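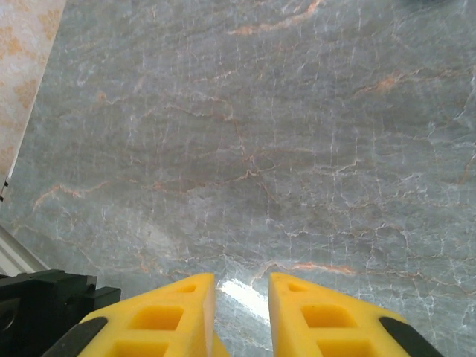
Gray marble-patterned surface with white, pink and rusty-orange veins.

Prumow Community Kitchen
Progress report to the Okafor Fund
Fri 3 June
Prepared by Zainab Amadi, project coordinator

1. Work done in this period

In this period we finished the repair of the main room and opened the kitchen for the first cooking courses. The old floor was taken out, the water pipes on the north wall were replaced, and the electrician has signed the papers for the new fuse box. The delay which I reported last time was caused by the pipes. They were in worse condition than the plan showed, and the plumber had to open the wall in two places.

The work counters were delivered by Druvorau, the same supplier who made the shelves. They came four days later than agreed and one of them had the wrong length. Druvorau changed it without extra cost. We asked for a discount for the late delivery, but they did not accept this, and I did not think it was useful to argue more.

The gas inspection is still open. The inspector wants a second valve near the back door. The part is ordered. Until it is fitted we are cooking only with the electric stoves, and this limits the courses to small groups.

2. Courses

Three courses have started. The first is basic cooking for people who live alone, the second is bread baking, and the third is preserving of fruit and vegetables. Damilola Eze teaches the bread course and also helped to write the shopping lists for the others. In total 60 people have put their names down. This is more than we can take with the electric stoves, so we have a waiting list, and we tell each person honestly that the wait may last until September.

The basic course is going well. The participants asked for more time to eat together at the end, and we made the lesson half an hour longer. The preserving course is more difficult to fill in the mornings. I believe the hour is wrong for people with small children, and we will try an afternoon group.

One lesson of the bread course was canceled when the teacher was ill. It will be held at the end of the course.

3. Money

The spending on building work is now complete except for the gas valve. The pipes cost more than was planned. We covered the difference from the line for furniture, as your office allowed by letter, and bought used chairs from a school in Prendau in place of new ones. The chairs are strong, but they are heavy to carry upstairs, and we keep them now in the main room.

The line for food is lower than planned up to now, because the courses began late. I ask that the unspent part can be moved to the next period. The receipts are in the folder which we send together with this report. Two receipts from the market have no stamp, and I have added a signed note to each of them.

4. Problems and open questions

The ventilation is too weak when all the ovens are working. We open the windows, but in the winter this will not be pleasant. I have asked for an offer for a stronger fan and will send it to you when it arrives. I do not request money for it today.

The neighbors complained once about the noise of deliveries early in the morning. We moved the deliveries to after nine o'clock and did not receive another complaint.

I would also like to know if the sign at the entrance must carry the name of your fund in full, or if the short form is enough. The sign maker is waiting for this answer.

5. Next steps

Fit the gas valve and call the inspector again.
Start the afternoon group for preserving.
Hold the missed bread lesson.
Invite the people from the waiting list as soon as the gas stoves are permitted.
Send the next report in September, with the full list of costs.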